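Recording two-handed cloth demonstrations with hand-held grippers

This page covers the recording step of the Temwood bathroom set. It assumes the grippers are already calibrated and that you have the Dorkex log sheet open. Policy training is covered on its own page.

1. Set up the station

Pick one fixture and one object. For cloth tasks we use the freestanding tub, with a single cloth laid over the near rim. Change the way the cloth is folded or crumpled at the start of every take. In our first round we folded it neatly each time, and the Praston policy failed on most other starting shapes.

Leave small items such as cups where they are between takes in a block. Move them when you start a new block, and write the move on the sheet.

2. Take the starting pose

Stand close enough that both grippers reach over the basin without leaning. Keep the marker cubes facing the head camera. If your wrist turns so far that no marker is in view, the pose for that hand has to be filled in from the wrist camera alone, and the error grows quickly.
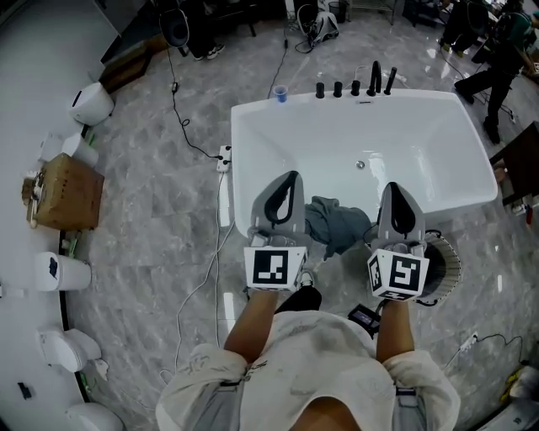 Both grippers over the tub, cloth on the near rim.

Hold still for 3 seconds before moving. The alignment script uses this pause to match the head and wrist streams. Takes without it are dropped.

3. Record the take

Move at a normal working pace. Close on the cloth with one gripper first, then bring in the other. If you miss a grasp, try again in the same take. Retries are useful data, and we keep up to 300 takes per block with them included.

Stop the take if the cloth falls on the floor. Mark it D on the sheet.

4. Check the wrist view

Look at the wrist camera stream at the start of each block. The jaw should sit in the lower part of the view with the room visible past it. The lens is very wide, so straight beams will look curved. Leave this alone, as the Aebischer loader corrects for it later.
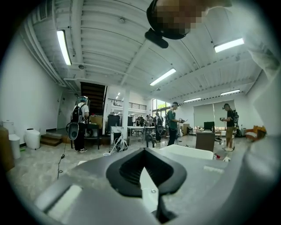 Wrist camera view, with other people at work in the room.

Other people will show up in this view. Faces must be blurred before upload. Check a few takes by eye after the blur has run, mainly those where someone is close to the lens.

5. What to expect

We trained on 2,000 takes in the February round. Removing the takes with long marker dropouts left fewer demonstrations but gave a better policy. Of the takes we reviewed by hand, 103 had a dropout on the right gripper only, usually while reaching across the body. If your sheet shows the same pattern, move half a step to the right and record the block again.

Upload the finished block with its sheet before you start the next one.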